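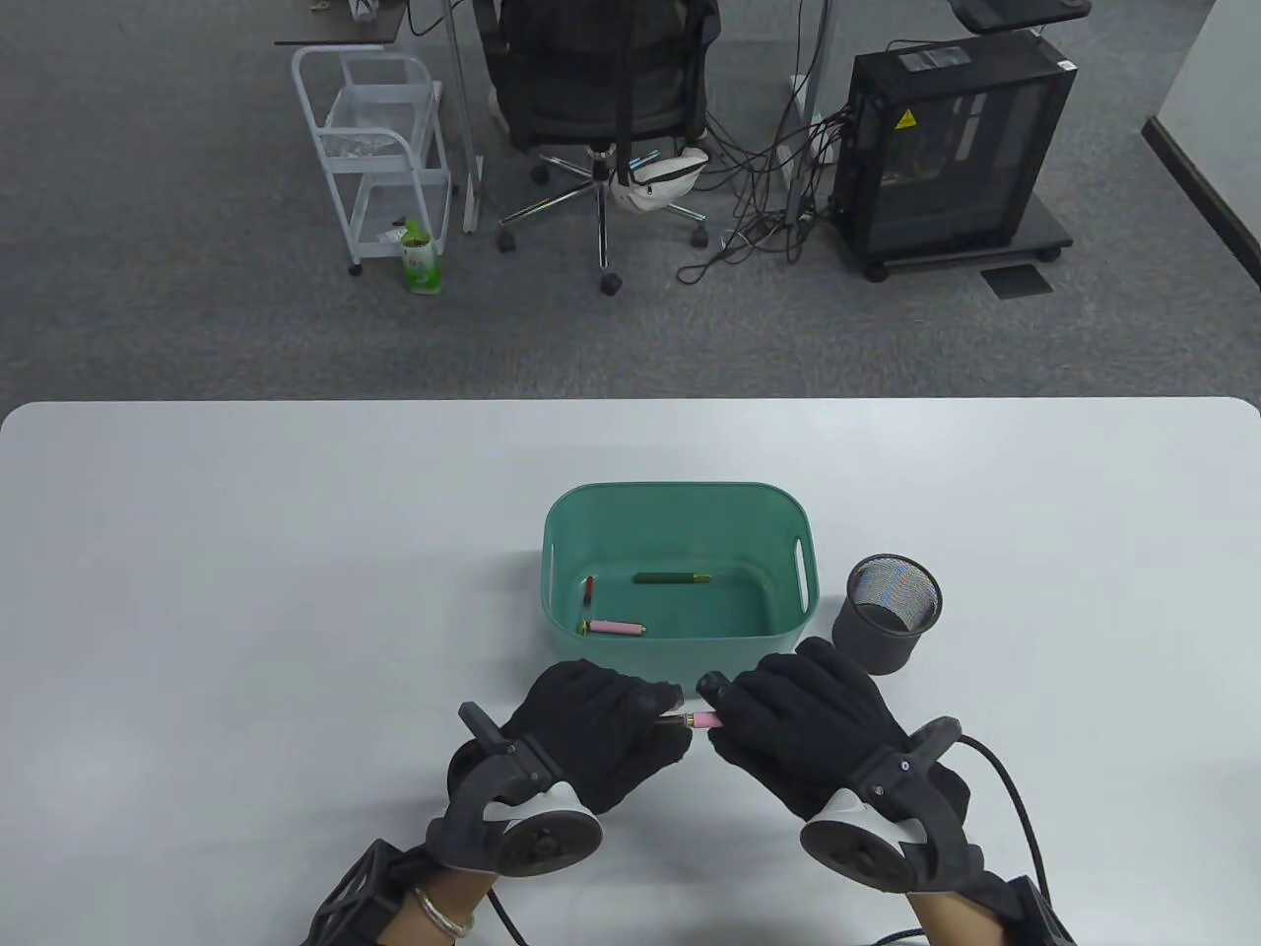 Glove tracker station: left hand moves away during the session, how do you keep the offset?

acarretero
Hello all. I look after the desk station at Valside where we record two-handed work for our arm cell. The task at present is very plain: take a marker out of the basket, take off the cap, put it back on, place the marker in the mesh holder. The operator wears black gloves and a tracker on the back of each hand, with the cable going down towards the body.

My problem is the left side. After calibration both hands agree well. After 900 recordings the left tracker shows the hand a little nearer to the operator than it is. When the two hands meet at the cap, the replay shows the fingers of one hand inside the other. The right side stays good.

What I have done until now: new glove, new strap, other USB port, the firmware again from zero. I also exchanged left and right receivers and the error stayed on the left hand, so I do not believe it is the electronics. I would be glad for ideas before we start the August series, which is 3,000 recordings.

Adoración

mornwick
First suspect is always the strap. How tight is it, and where does the cable leave? If the cable pulls straight down from the tracker, then each time the operator reaches forward it turns the whole thing a few degrees and it doesn't come back. Can you show a reach into the basket?

acarretero
Yes, I can. The left hand makes nearly all the reaching in our task, and the right one holds the marker that was taken before.
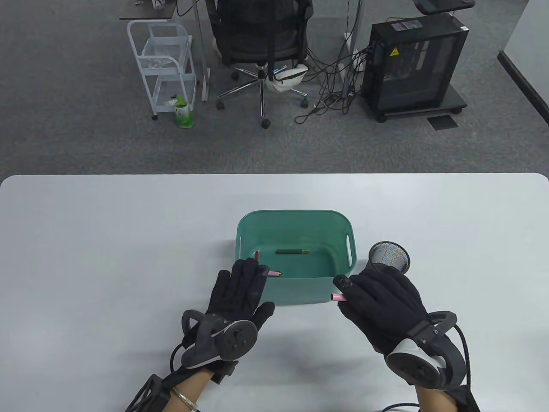 Left hand in the basket, the cables of the left tracker going down, those of the right one looping out to the side.

The strap is as tight as the operators accept for one hour. The cable is fixed at the elbow with a hook-and-loop band and there is nothing between the elbow and the tracker.

mornwick
There's your trouble, I'd say. Fix the cable on the forearm, a hand's width behind the wrist, and leave a small loop before it. The loop takes the pull and the tracker feels nothing. Then calibrate again and do a short block.

sev_aguirre
I do not agree that it is only the cable. We have the same arrangement at Quintana and we lost two weeks with cables. In our case the mount was moving on the glove, because the fabric stretches when the hand is open wide. A hand that reaches into a basket opens much more than a hand that pinches a cap. You can fix the cable as well as you want and the fabric will still stretch.

What helped us was a thin plate sewn into the back of the glove, and the tracker screwed to the plate. Gastgate sells such plates, but we cut ours from the lid of a storage box.

Severino Aguirre

mornwick
Sewn plates are a pain when you need to wash gloves. And if it were stretch she'd see it come and go with every reach. She describes a slow drift in one direction. That's a cable pulling.

sev_aguirre
Fabric does not come back completely after it is stretched 1,000 times. It is slow, and it goes in one direction. We wash the gloves by hand with the plate inside, no difficulty so far.

tilde_k
Could both be tested separately? Put a stripe of white chalk on the glove along the edge of the tracker mount. If the chalk line and the mount are still together after a block, the mount did not slide on the fabric. Then you look at the calibration, and at the rotation of the whole glove on the hand. It takes one minute.

acarretero
Thank you, I like the chalk. I made two blocks of 600, the first with the old cable way and the chalk line, the second with the cable fixed on the forearm as mornwick says.

In the first block the mount did not leave the line, but the complete glove had turned on the hand. The chalk was straight to the mount and not straight to the knuckles.
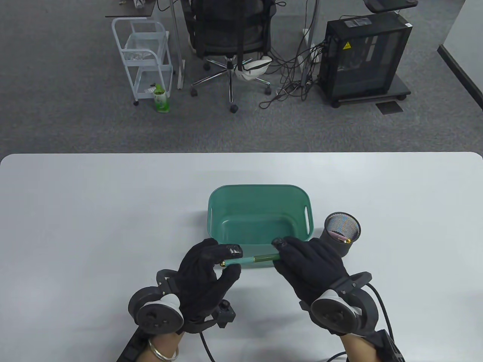 With the second cable way the glove turned much less. It still turned, I must say, so perhaps Severino is right in one part and the fabric is simply too soft for this weight. I have also moved the starting position of the hands closer to the basket, so that the arm does not have to stretch so much for the markers at the back wall.

I made one more rule for the operators: before each block, both hands bring one marker together in front of the basket and hold it level for three seconds. The distance between the trackers is written into the log. If it is different from the morning value we stop and calibrate.

sev_aguirre
The pose with the marker is a good one, I will copy it. But please use always the same marker. Ours are not all equally long and we had a false alarm from this.

mornwick
Why stop only when it's off, though? I would recalibrate every block no matter what. It costs you two minutes.

acarretero
Two minutes for each block, and the operator has to stand up and come back, and then the seat height is different again. I prefer to measure and to calibrate only when it is necessary. I understand that opinions differ.

tilde_k
Do you use the same table for the hand-held gripper recordings? If yes, check that nothing moves when you change over. At Fotisar we had a basket which wandered a little each time and we blamed the trackers for it.
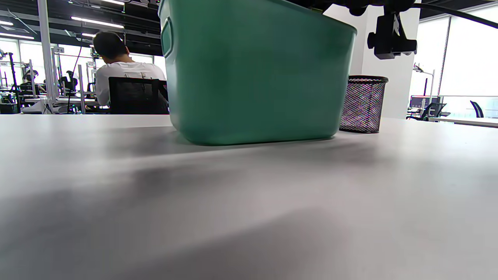
acarretero
Same table, same basket, same mesh holder. I marked the corners of the basket position with pencil on the table top, very thin, so the cameras do not see it as an object. For the gripper I had another trouble, the exposure. With a camera so low, the windows take half of the brightness and the basket becomes dark. I locked the exposure on the front wall of the basket and let the windows be white.

mornwick
Locked exposure will bite you when the sun goes round. I'd put a blind down.

acarretero
I have asked for a blind. Until it comes I lock the exposure again after lunch.

For the left glove I will sew in one plate this week, together with the new cable way, and leave the right glove as it is. I will write the values of both here when the next block is ready.

sev_aguirre
Round the corners of the plate before you sew it. Ours went through the fabric on the thumb side.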